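4.2 Segmenting bimanual recordings

The Brirwood planner consumes demonstrations as short segments, each with one contact state per hand. Cutting the recordings by gripper width alone proved unreliable for cloth, as a thin layer between the fingers gives nearly the same width reading as no layer at all. We therefore combine width with a visual cue computed near the fingertips. 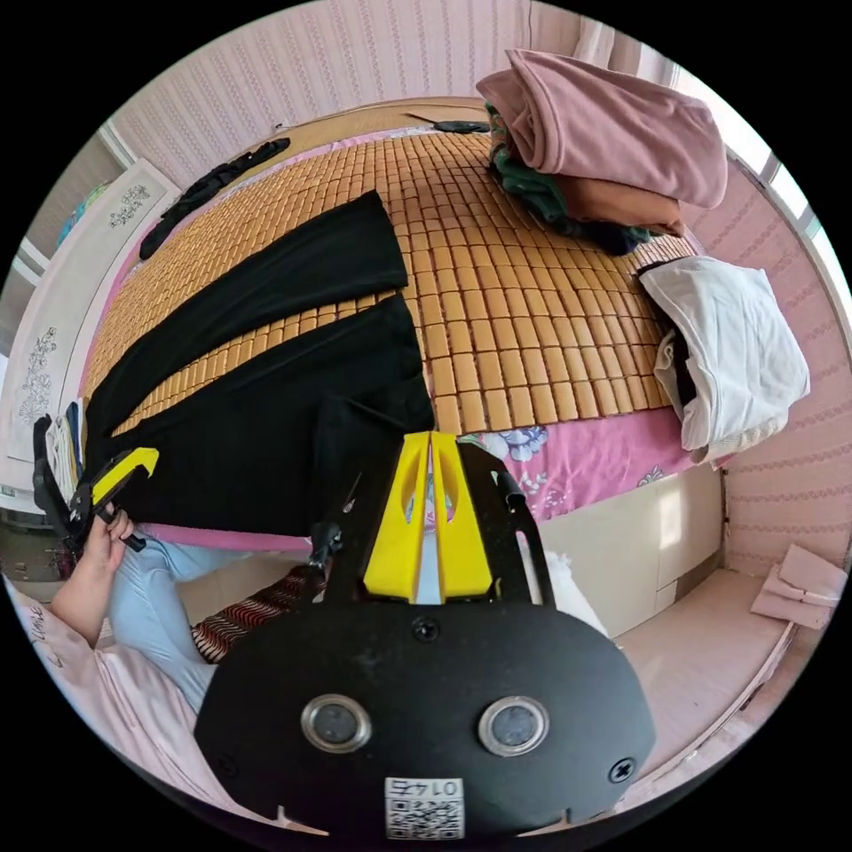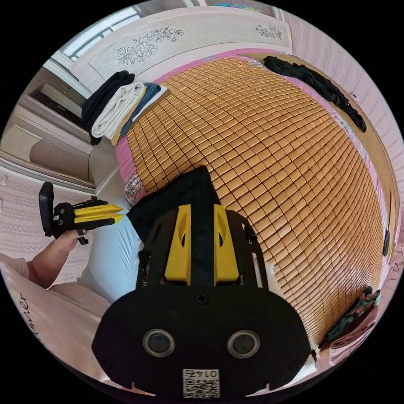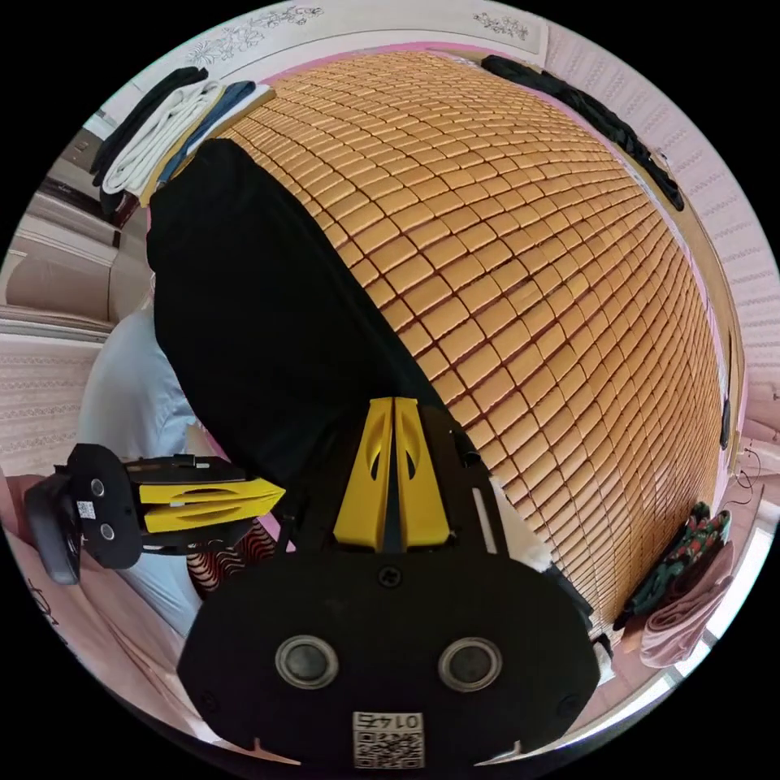 Figure 6. Three views from the bedroom recordings, each with both hand-held grippers and dark clothing on the tiled mat.

The contact classifier takes a fixed crop above the mounting plate and returns a score for cloth between or directly in front of the fingers. It was trained on 1,398 hand-labeled crops from the Clurkton set and tested on 47 full recordings. Background texture was the main source of false positives. A mat made of small rectangular tiles produces dense, regular edges, and the wide lens bends these into curves that the first version of the classifier took for folds. Adding tiled backgrounds to training removed most of these errors. Black garments remain harder - the gripper bodies are also black, so the crop is centered on the yellow fingers, which stay distinct from both cloth and housing. Segments shorter than the planner's minimum step are merged with the one before. The final pass left 1,444 segments, which were passed to the planner without manual correction.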